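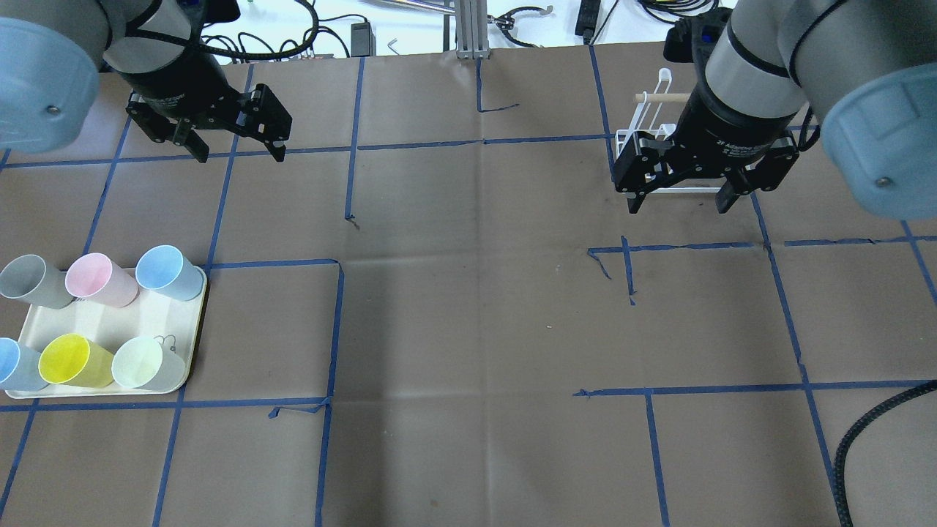
Why Do Wet Dishes Dry by Themselves?

Reading time: 2 minutes

Put a wet plate in a dish rack after supper, and by morning it is dry. The water has gone into the air. This is called evaporation.

Water is made of tiny bits called molecules. They are much too small to see, and they are always moving. Some move faster than others. When a fast one is at the surface of a drop, it can break away and float off as a gas called water vapor. Bit by bit, the drop shrinks until it is gone.

What makes drying faster?

Warmth helps. Molecules in warm water move faster, so more of them can get away. A plate rinsed in hot water dries sooner than one rinsed in cold water.

Moving air helps too. Air next to a wet plate fills up with water vapor. A breeze carries that damp air off and brings in drier air.

Space matters as well. A rack holds plates apart so air can reach both sides. If you stack wet plates flat, the water between them is trapped - it can stay there all day.

Try it yourself

Put one spoonful of water on a flat plate and one spoonful in a narrow cup. Leave them side by side and check them every hour. The water on the plate spreads out, so more of it touches the air. Which one dries first?

Where does the water go?

It mixes with the air in the room. Some of it may drift outside and become part of a cloud. Rain that falls on Stendidport in February could hold water that once dripped off somebody's cereal bowl.

Contact us | © Zadstead Children's Science Pages | Back to top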